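This site uses cookies to remember your settings and count visits. Accept all | Manage choices

Review: the Bindov two-arm assembly service

Last updated May 6, 2019

I have wanted to write this one up for ages, so forgive me if I go on a bit. Bindov will rent you a pair of robot arms with grippers, set them up over your own work surface, and have them put together light furniture. You pay £310 a day, which covers the arms, the mat and a setup person, and there's an outright purchase price of £2787 if you fall in love. I haven't bought one. I have looked at the order form more than once.

We had ours at Vunwood for two days, working on white plastic chairs with legs that come off. They're the sort of thing you see stacked outside every village hall, only these arrive in pieces, and whoever draws the short straw spends a morning pushing legs into sockets. I've been that person! My thumbs remember it well.

Setup was quicker than I'd feared. Catriona Drummond came out from the Bindov office in Vallelach, had the black padded mat down and both arms moving before lunch, and was very patient with my questions. The mat matters more than you'd think. Plastic chairs skid about on a bare surface, and on the padding they stay put far better when one arm is leaning on them. It does crease and shift, though, so give it a tug flat between chairs.

What I like most is the way the two arms share the job. The left one steadies the seat while the right one deals with the leg, much as you or I would with a hand on each. I'd used a one-armed rig at Carnegie and it needed a clamp for everything, and the clamp needed adjusting for every new shape. With the Bindov you can lay a chair down at a bit of an angle and carry on. My colleague Ketill Brynjólfsdóttir laid hers every which way on purpose, trying to catch it out, and it coped with more of them than either of us expected.

The grippers are a good size too. They'll go round a chair leg where it meets the frame, which is an awkward spot, and they'll also hold a loose leg by itself. There's a bit of orange by the right gripper that I grew oddly fond of, as it helped me find the thing among all the black.

Now the grumbles, and there are a few.

The cables. They loop over the tops of the arms and they do wander across whatever you're building. We never had one snag, but I kept wanting to tidy them, and a few clips in the box would be welcome.

Speed. Sorcha Tosh can fit a leg far faster by hand and was not shy about showing us. If you've only a handful of chairs, save your money.

Reach. A chair on its back with its legs in the air is a big object, and you need clear space above the table. Measure before you book.

The handbook. It's thin, and the section on grip strength stops just when it gets interesting. Erlinda Rivera on the phone line filled in the gaps for me, and she was a delight, but that page needs rewriting.

For a small workshop that builds the same few things again and again, I think it's a lovely bit of kit and I'd give it 9 out of 10. I'm booking it again in September, for stools this time, and I've asked Catriona to bring the longer cable ties. 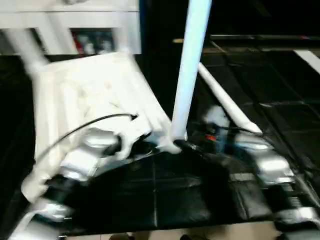
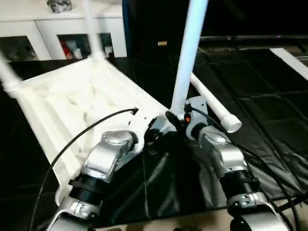
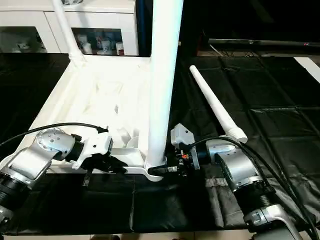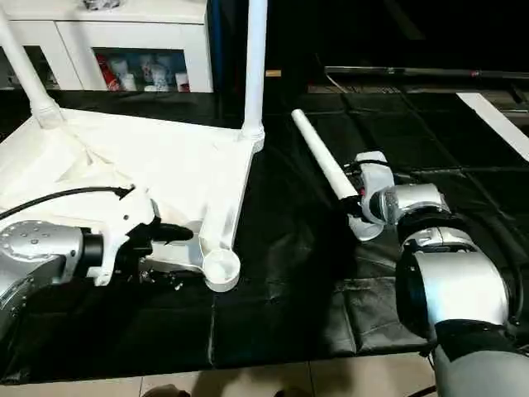 Both arms at work on the white plastic furniture, over the black mat.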